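3.2 Seam soil and cleaning on coated upholstery

Draft of 8/13/21. Numbers for the second batch still to be added.

Most work on household dust looks at floors. Carpet gets sampled, hard floor gets sampled, window sills sometimes. Seating much less, even though people spend whole evenings with face and hands close to it. The few studies we found treat a sofa as one flat surface: vacuum a square, weigh the dust, done. Our view is that this misses where the soil sits. Flat panels wipe clean. Seams, button dimples and the gap under a piping line do not.

Materials. Test panels were cut from three upholstery stocks: a smooth leather (supplied by Kingi), a coated fabric (Drovora) and an uncoated weave from the same supplier. Each panel was sewn in one of two patterns, plain with a single center seam, or tufted in diamonds. Thread and foam backing the same throughout. Panels were loaded with 500 mg of standard test dust, rubbed in with a felt pad, then left overnight under a cover. Five panels per stock and pattern.

Cleaning. Four methods: dry cloth, damp cloth, damp cloth with a mild soap (Flelix, diluted as on the label), and a vacuum with a soft brush head. One pass only, same operator for all panels, same direction. We did try a second pass in the pilot but the operator started pressing harder on spots that looked dirty, so it was dropped. Dust left behind was picked up with tape strips, from the flat part and from the seam separately, and the strips were weighed.

Results. On plain leather panels the damp cloth did nearly as well as the soap. Differences small, within the spread of the scale. On tufted panels the picture changes. Dry cloth pushed dust off the raised parts and into the stitching, so the seam strips came out heavier after cleaning than before. Same thing on coated fabric, a bit weaker. The vacuum was the only method that lowered the seam figure on all stocks, and it was the worst on the flat parts of the leather, where a thin film stayed put. Uncoated weave behaved differntly from the other two and we report it on its own in 3.4. One panel lost to a spill, replaced.

Order matters too. Vacuum first and then damp cloth gave low numbers in both places. The other way round, damp dust packed into the dimples and the brush could not lift it. Home care leaflets we looked at, the Cerkach one included, mostly list the cloth first.

Limits. Panels are not sofas. They lie flat, no one sits on them, no crumbs, no skin oil, no pets. Real seats flex and the seams open and close when a person sits down, which may work dust deeper or may shake it out. A home visit round is planned for October. Tape strips also need a firm press and on soft foam the pressure is hard to hold even.

Seam length per seat is the number we would want next, as a rough guide to how much of a piece a cloth cannot reach. It varies a lot with style. A plain bench seat has almost none. A pale leather sectional like the one in Figure 2 has diamond tufting with button dimples over its cushions, plus a seam along the upper edge of each back cushion, while the armrest is smooth and untufted apart from the thin piping at its front. By our panel results the arm would come clean with a damp cloth and the cushions would need the vacuum first. Light colors also show seam soil sooner, so owners may clean those more often, and if they use a dry cloth they may be making the seams worse. We did not test color and leave it ther for now.

Figure 2. Tufted leather sectional.
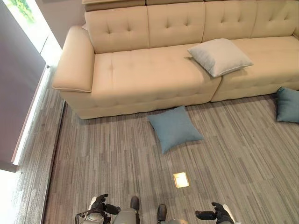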